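4.3 Hanging clothes on the clip hanger

Before you begin, put the hanger on a rail or a hook which can carry the weight of wet clothes. The hook must sit fully over the rail. Leave 10 cm of free space on both sides.

1. Turn the hanger so the lower bar is toward you.
2. Shake the garment one time and pull the sleeves or legs straight.
3. Open one clip with thumb and finger. Put the edge of the cloth inside, then let the clip close slowly.
4. Fix the second clip on the same garment, some distance from the first one.
5. Hang the next garment on the opposite side, so the hanger stays level.

Note: Metal clips can slide along the plastic. Move them to the place you want before the cloth is in them.
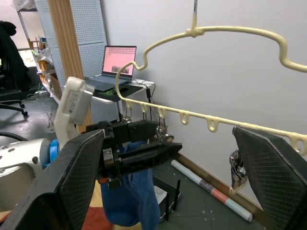 Indrek Hunt asks us to add that thick cloth should be clipped by a single layer only, at the waistband or the hem. When he folded it double, the clips opened in the night and his trousers were on the floor on Wednesday morning.

The small loops of the lower bar are for straps and thin cords. Do not hang a heavy garment from one loop.

CAUTION: Do not pull a garment down out of the clips. The cloth can tear and the clip can jump toward your face. Hold the garment from below with one hand and open the clips with the other.

6. When the clothes are dry, take them off from left and right in turn.
7. Wipe the clips with a dry cloth before you store the Kidari hanger.

For replacement clips see section 4.5.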